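Why I've gone back to line drying (and why I'm a bit obsessed)

February 8, 2025

So the dryer died in the last heatwave, and instead of racing out to replace it I strung a line across the back verandah and thought I'd see how long I could last. I'm still going, and I love it!

I grew up with a clothesline. Everyone in Calberg had one, and on a windy morning you could look down the hill and see whole streets of washing flapping about. Then I moved into a flat in Fandby with no yard at all, got used to pushing a button, and forgot how good sheets smell when they've been out in the sun for an afternoon. How did I forget that?

My line is nothing flash. It's 10 metres of plain cord from the hardware shop, zigzagged between hooks, and it fits two loads if I'm clever with the socks. I bought a bag of 122 wooden pegs at the Mullasex market (odd number, I know, but that's what the label said) and I've already lost a few down the gap beside the steps.

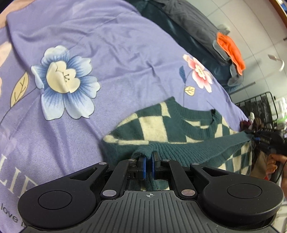 Bedding is the best part. A double sheet folded over the line and pegged at the corners catches the breeze like a sail, and on a hot day it's dry before I've finished my cuppa. Prints and bright colours I hang inside out, in the shade if there's room, and I bring them in as soon as they're done. Whites can stay out and bake.

Towels took some getting used to. They come in stiff as a board! A good hard shake before pegging helps a lot, and so does another when you take them down. I've come around to the scratchy feel now, it wakes you up after a shower.

The real test will be May, when the fog sits over Gape until lunchtime and nothing outside dries properly. I've got a folding rack ready for the spare room, and a little fan to point at it. A new dryer like the old one would set me back nearly 300 dollars second-hand, and I'd much sooner put that towards a proper rotary line for the side yard, if I can get the ground level enough.

Anyway, there's a northerly blowing and I've got a load of jeans to peg out.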